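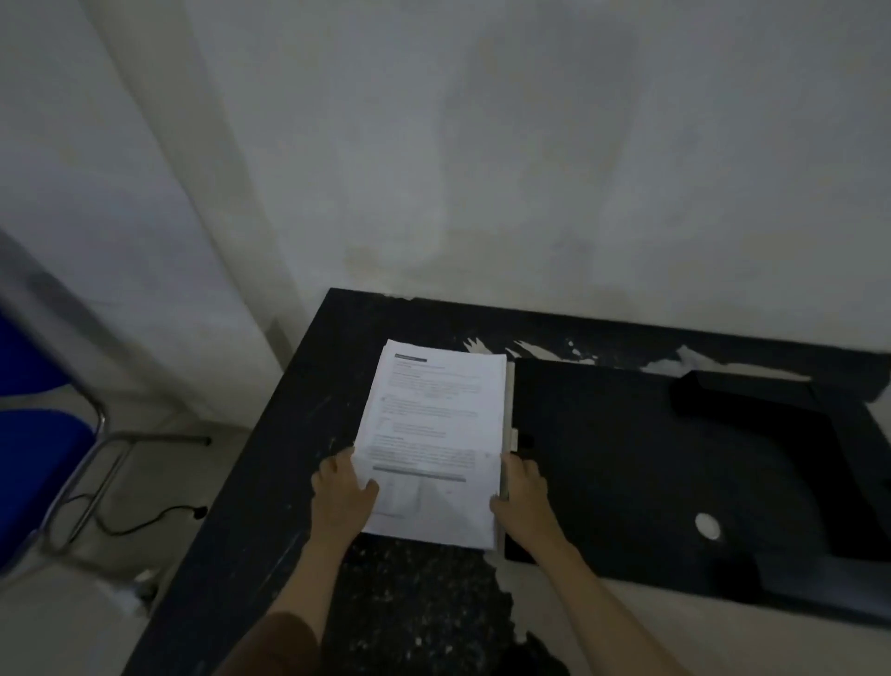
## Baidoo lever-arch binder, A4, wide spine

The Nanildale records office keeps paper copies of tenancy files, and the binders that hold them are replaced every few years. The Baidoo wide-spine binder was put forward as a successor to the Pama model now on our shelves. It was tried in two teams, lettings and repairs, from October until the end of February. This review is intended for staff who order stationery for their own section.

### Capacity

Baidoo gives no sheet count on the packaging. In our trial one binder took 436 sheets of ordinary office paper before the lever became hard to close. At that point the pages at the back began to catch on the rings when turned. We advise filling it no further than the point at which the compressor bar still slides freely. Files with many plastic pockets will reach that limit much sooner, and the repairs team, whose files contain a good number of photographs and receipts, had to split several cases between binders.

### Mechanism

The lever is stiff when new and eases after a week or two of regular use. The rings met cleanly on every binder supplied to lettings. One binder in repairs arrived with a small gap between the rings, and sheets slipped out of it when it was carried upright. The supplier exchanged it without charge. The Pama binder closes with less effort but its rings drift out of line with age, and this accounts for most of the torn punch holes we see in older files.

### Covers and labelling

The boards are covered in a matt paper that marks easily. Staff who handle files at the front counter noted scuffing along the lower edge by December. Metal strips protect the bottom corners and these have held up well. The spine pocket accepts our standard printed label, although the label must be trimmed by 5 mm at the top. Colours are limited to black, grey and a dark green. Sections that rely on colour to tell one year from another will find this a nuisance.

### Storage

The binder is slightly taller than the Pama. It fits the fixed shelving in the main office, but not the lower bay of the Jotstead cabinets in the corridor unless one shelf pin is moved. The finger hole in the spine is well placed, and a full binder can be drawn out with one hand.

### Findings

The Baidoo binder is suitable for closed files and for any file consulted less than once a week. For files in daily use at the counter, the covers are not durable enough and the Pama should be retained for the present. An order of 272 has been placed for the archive room. Sections wishing to add to it should use the usual stationery form and state the colour required.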